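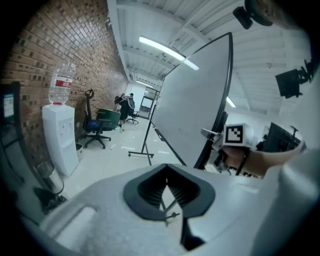

Figure 2. Whiteboard with a thin black frame.

Section 2: Hanging and Breaking In Your Torkenel Board

Welcome to the fun part! By now you have unpacked the board, checked it against the parts list and given it a night to settle at room temperature. In this section you will pick a wall, put up the Deltent rail, hang the board and get the writing surface ready for its first marker. Please read to the end before you drill. There is a step about the end caps that people love to skip, and then the whole board has to come down again.

This section covers model 3473 with the black frame. If you have the rolling stand instead, go to Section 4.

What you will need

Deltent rail (172 cm, packed behind the board)
Bag 313 with the screws, wall plugs and end caps
Drill and bits
Level, the longer the better
Pencil and painter's tape
Soft cotton cloth
A second person for the lift

Choosing the wall

A whiteboard gets used far more when it hangs where people already stop and talk. Hadiza Babalola, who wrote the first version of this guide, hung hers opposite the coffee machine and had to order more markers within the month!

Look for a flat stretch of wall with no pipes or cables behind it. A window straight across from the board will throw glare on it for part of the day, so tape up a sheet of glossy paper at 9 in the morning, look at it from where people will sit, and look again at 3 in the afternoon. If you can't see the paper for shine, slide it along the wall until you can.

CAUTION: Do not hang the board over a radiator or a baseboard heater. Steady heat can loosen the glue behind the writing surface, and the warranty does not cover it.

Setting the height

Have the shortest regular user stand at the wall and reach up with a marker in hand, arm comfortable, no tiptoes. Make a pencil mark there. The top of the frame should land a little above that mark. In a classroom with small children, go lower than feels right to you. They will fill the bottom half with dinosaurs first, and it is wonderful.

Putting up the rail

1. Draw a light pencil line at the height you picked. The rail sits just under the top of the frame, so use the paper strip from the box to find the exact distance down.

2. Hold the rail against the line with the lip facing up. The word TOP is stamped on the side that faces you.

3. Check it with the level, then tape it in place and check again. Tape can sag.

4. Mark the holes through the slots. Aim for the center of each slot and you will have room to nudge the rail later.

5. Take the rail down and drill. Use the plugs from bag 313 for solid brick or concrete. For studs, leave the plugs out and drive the screws straight into the wood.

6. Put the rail back up and start all the screws before you tighten any of them. Level it one more time, then tighten from the middle out.

7. Press an end cap onto each end of the rail until it clicks. Yes, now! They won't go on once the board is up, and without them the board can slide sideways when someone leans on it.

NOTE: Hollow drywall with no studs where you need them calls for a different anchor. Take the weight printed on the carton to a hardware store and ask for anchors rated well above it.

CAUTION: Wear eye protection when drilling, and keep the board itself well out of the way. Brick dust scratches the surface.

Hanging the board

1. Leave the clear film on. It comes off later.

2. Stand one person at each end, facing the wall, and lift by the frame. Never lift by the marker tray.

3. Raise the board slightly past the rail, keep it flat to the wall, and lower it until the back channel drops over the lip. You should feel it seat at both ends.

4. Give the bottom edge a gentle tug toward you. If either end lifts away from the rail, take the board down and try again.

5. Turn the two locking tabs under the frame toward the wall.

If the board rocks in the middle, the wall is bowed. That is very common in older buildings. Stick the foam pads behind the lower corners and the rocking should stop.

Breaking in the surface

Peel the film from one corner, slowly and low to the surface. It is deeply satisfying, so try to let someone else do half of it.

1. Wipe the whole board with a barely damp cloth and let it dry.

2. Write a test word in each corner with the marker you plan to use. Let the ink dry fully, then erase.

3. If a word leaves a shadow, wipe that spot with Talpur cleaner and a fresh part of the cloth. Dry it and test again.

4. Once all four corners erase clean, you're ready to go!

NOTE: Red and green tend to hang on longer than black and blue. For anything that stays up for weeks - a duty list, a yearly calendar - use black, and rewrite it now and then.

CAUTION: Don't use scouring pads, steel wool or powdered cleansers. They leave fine scratches that hold ink, and the scratches cannot be polished out.

If someone uses a permanent marker

It happens in every office. Scribble over the line with a dry-erase marker, wait a few seconds and wipe while the fresh ink is still wet. Most of it lifts on the first pass. Repeat for the rest, then clean the spot with Talpur.

Spare parts

End caps, locking tabs and replacement trays all come from Clindisari. Ask for Asif Bukhari at the parts desk and have your model number handy. He can also match the tray to older frames, so there's no need to replace a board you like.

Next: Section 3, Magnets, Trays and Accessories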